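Cell notebook, weighing bench
October

Continuing from the last entry. The weighing cell is back together after the hand came off for cleaning, and most of the morning went on getting the beaker routine to run with the new cable dressing. Cloth flat and fixed, scale on, zeroed with the pan empty. Started the Brullside script at 9.40. 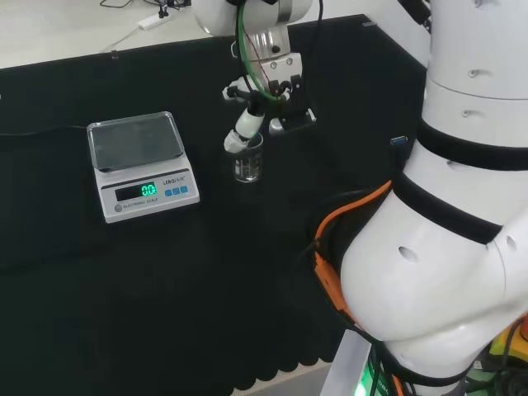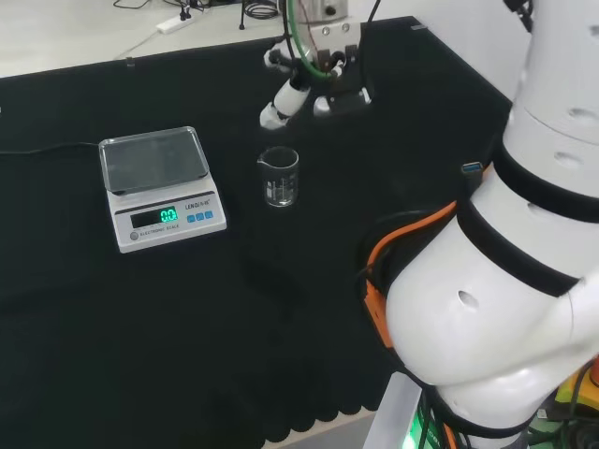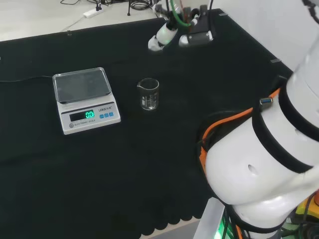 Scale reads 0.0 in all three above; the one below is from the fixed camera.
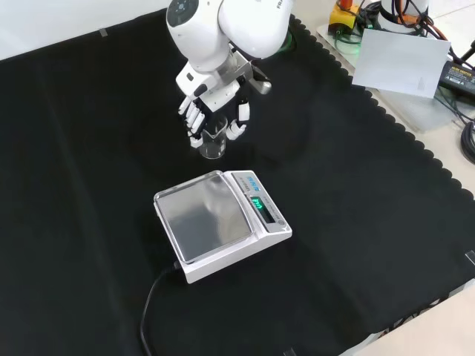 Du Plessis read the draft of this page and wrote in the margin that zeroing once at the start is not enough, that the scale should be zeroed before every pick, and that any run without a logged zero ought to be thrown out. Fair point on the zero. I don't want to throw runs out for it, but I've put the step in the script and the log now gets a line each time. If the reading isn't 0.0 the arm stays at its park pose and waits for someone to come and look.

Set-up as it stands:

Cloth. Goes on before anything else and gets pulled tight from the wall side. It still has its fold creases, which I can live with as long as none of them runs under a foot of the scale. Check the clips with a finger after the first few cycles. Last month one let go and the whole cloth crept towards the arm, and I spent an hour blaming the calibration.

Scale. Mains lead goes out to the side, away from the arm. Level it, switch on, leave it 300 seconds before the first zero. I used to skip the wait and the first few weights of the day always drifted upwards. Don't lean on the bench while it settles.

Beaker. Small glass one with the spout. Start it from the taught position. If it gets moved for any reason, put it back with the Jisa template and don't do it by eye.

Hand. Fingers wiped with a damp cloth, then a dry one. No solvent on the tips; we lost a set that way when the cell was at Stunedard and they went tacky within the week. Closing speed is down to 80 in the config (it was 233, left over from the plastic tubs, far too quick for glass). Grip force I haven't touched.

Cables. The green one is the one to watch. With the wrist turned right round it used to come up tight and you could hear the fan note change as the arm worked against it. Gave it a longer loop, re-tied it higher up, then jogged the wrist end to end by hand at low speed. No pulling now. The orange bundle was fine and I left it alone.

Faults today:

1. Script stopped on the second cycle with a joint limit warning. Approach pose was too close to the end of travel on the wrist. Re-taught it with the elbow a bit higher. Hasn't come back.

2. Scale stopped sending over serial at 11.15 though the display was still lit. Plug was half out at the computer end. Pushed it in and put a tie on it. The tie is a bodge, and that lead wants replacing with one that has screws.

3. One pick came up crooked and I stopped it by hand. Beaker was a few millimetres off its mark after I'd knocked it reaching across. My fault, see note about the template.

Cycle counter on the hand stood at 3,695 when I shut down. I've written it inside the cupboard door as well, under the previous ones. The finger joints on the thumb side feel a touch looser than the others when you move them with the power off. Nothing that shows in the numbers yet. I'd like to have the spare set on the shelf before we start any long runs.

Du Plessis also wants a check weight put on the pan at the start and end of each session and both readings written down. Agreed. The weights are in the drawer in their box, use the tweezers, and shut the box after. There's a column for it on the sheet now, and please fill it in even if the session was short.

Shutdown order, as it got muddled last time: beaker down, hand open, arm to park, brakes on, then scale off, then power strip. If the strip goes first the hand loses its zero and wants homing again in the morning.

Still to do:
- order serial lead
- print the template again, corners are going soft
- copy the new approach pose to the backup config
- ask about the spare fingers
- longer run with liquid in the beaker, slow lift, once the lead is here

2 comments
0 shares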